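# The Curau Bell

Henrike Ostermann got off the bus at Curau with one bag and the letter in her coat. The letter was from a notary named Kleinschmidt, and it said that her uncle Wolfram Reinholz had left her his house, his debts and a bell.

She had met her uncle twice. The second time was at her mother's funeral, where he ate three pieces of cake standing up and went home before the coffee was poured.

Ludger Oltmanns was waiting at the gate with the key. He was 83 and had lived next door all his life. He did not offer to carry the bag.

"You'll want to see it first," he said.

"The house?"

"The bell."

It stood in the shed behind the kitchen, on two railroad ties, under a horse blanket. It came up to her waist. There was a band of letters around the shoulder, worn down so far that she had to read them with her fingers. She found a D and an R and gave up.

"Drosov," Ludger said. "That was the village. It hung in the church there. Your grandfather brought it out on a hay wagon, with your mother sitting on top of it."

"She never said so."

"She was four. She had a fever most of the way."

He told her the rest in the kitchen. The bell had been meant for the church at Curau, but the church already had one. Then it was meant for the school, and the school closed. Her grandfather would not sell it, and after him her uncle would not sell it either. A dealer had come every spring for 23 years with a better price. Wolfram gave him coffee and sent him off.

"Did it ever ring?"

"Once. The night the Dulline flooded. Wolfram hit it with a fence mallet until people got up. My son Wolfram was a baby then. I named him after your uncle the year before, so I suppose I thought well of him even then."

Henrike wrote the dealer's name on the back of the envelope. She had a roof to fix in her own house, and a car that would not pass inspection.

She slept in her mother's old room. The window looked out on the shed. In the morning she walked down to the river, which was low and brown, and then up the other side to see Annelore Strobel, who had kept her uncle's accounts.

Annelore had the papers ready in a shoebox. The debts were smaller than Kleinschmidt had made them sound. There was a feed bill, and a loan for a pump.

"He paid on time until he got sick," Annelore said. "After that I paid and he pretended not to know. You don't owe me for it."

"I'd like to."

"Well, I'd like you not to."

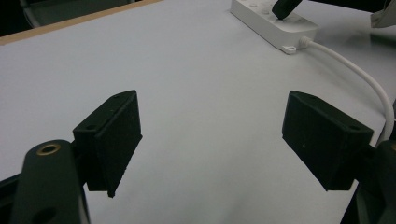
Henrike called the dealer that afternoon. She did it from Annelore's, where the telephone worked, standing beside a white table with a thin strip of tan wood along its edge. She ran her thumb up and down the strip while he talked. He named a price that would pay for the roof and the car both. He could send a truck on Thursday. She said she would think about it, and he said that her uncle used to say the same thing.

She went back across the bridge. Ludger was in the yard, splitting kindling that he did not need in April.

"Thursday?" he asked.

"He offered Thursday."

He set the hatchet down and followed her to the shed. She pulled the blanket off. The mallet was leaning in the corner behind the door, and she picked it up. It was heavier than it looked. She swung it low, with both hands, the way she would have beaten a rug.

The sound went through her shoes. Across the river a dog started up, and then a door opened, and she could hear Annelore calling out to ask whether it was the water.

"No," Ludger shouted back. "It's only Henrike."

She put the blanket back and went in to find something for supper.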